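My talking cookie jar won't stop talking
posted in Fan Merchandise, Gadgets and Regrets

Suryani Purba
Back in February I bought the Panov cookie jar, the one shaped like the Grand Warden from Clillow. You lift the helmet, he announces that your planet has been judged, you take a cookie and feel bad. It cost me 110 dollars and for a few weeks it was the best thing in the kitchen, including the oven.

Now he talks with the lid on. The first time was 3 a.m. and the word was "KNEEL." My husband did not kneel, but he did walk into a door frame. Since then it's been random, a few times a night, and always the shouty lines. 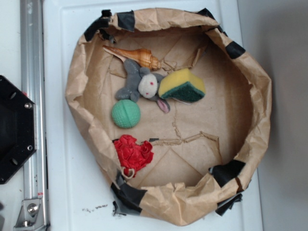 I've put in new batteries (three AAs, under the boots) and I've tried the switch, which has settings for Off, On and Wrath. Off seems to be a matter of opinion. The booklet says to "contact your nearest Warden," and I emailed the address and got back a coupon.

What I'd like to know is whether this can be fixed without cracking the base open. It's one of the run of 500 with the numbered sticker underneath, and I've seen them listed for 400, so I'd rather not go at it with a butter knife. I'd also like to keep putting cookies in it.
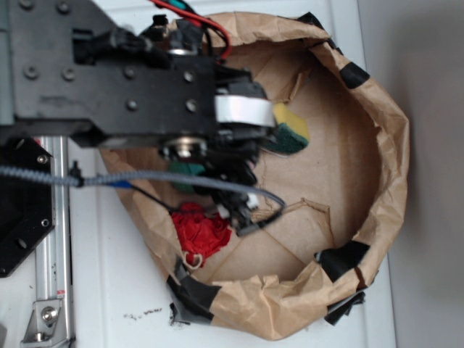
Paper bag with the top rolled down and held with black tape.

Poul Gunnlaugsson
Had one, sold it. Great show until they killed off the navigator. Take the batteries out.

Ánh Triệu
Taking the batteries out does work, in the sense that you then own a very ugly jar. You can do better than that.

The thing that sets him off is a light sensor. It's a clear dot the size of a peppercorn inside the neck, right under where the helmet sits. Lid off, light gets in, he starts judging. The felt ring inside the helmet is supposed to keep the neck dark, and that felt flattens out after a while. Then a car goes by, or somebody opens the fridge, and you're told to kneel.

Try this first. Put the jar in a pitch dark closet overnight with the batteries in. If he keeps quiet, it's the felt. Peel off the old ring (it's only sticky on one side) and put in a new one cut from a thick felt sheet, the kind sold for chair legs. Leave the sticker alone and no buyer will care.

If he yells in the closet too, it's the switch. Crumbs get down in it. Batteries out, jar upside down, flick the switch back and forth a couple dozen times, and use one of those squeeze bulbs for blowing dust. Don't use a wet cloth – the paint on the boots comes off, and ask me how I know.

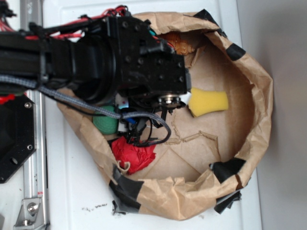

Black arm reaching over an open brown paper bag on a white table.

By the way, there are supposed to be 154 lines in there. Mine has used six of them in two years, and one is a cough.

Suryani Purba
He spent the night with the winter coats and didn't make a sound. Felt it is. Thank you! I've also informed my husband that it was the fridge, which he opened, at 3 a.m., for ham. 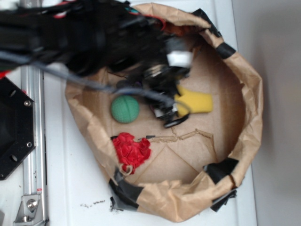

Tài Hầu
Adding to Ánh's answer for anyone with the later Pledusier reissue: same helmet, but the sensor is a little magnet switch at the back of the neck, so new felt won't help and a thick ring will make it worse, as the lid sits too high. On those you want to check that the magnet hasn't dropped out of the helmet. Mine was in the cookies. Look before you bite.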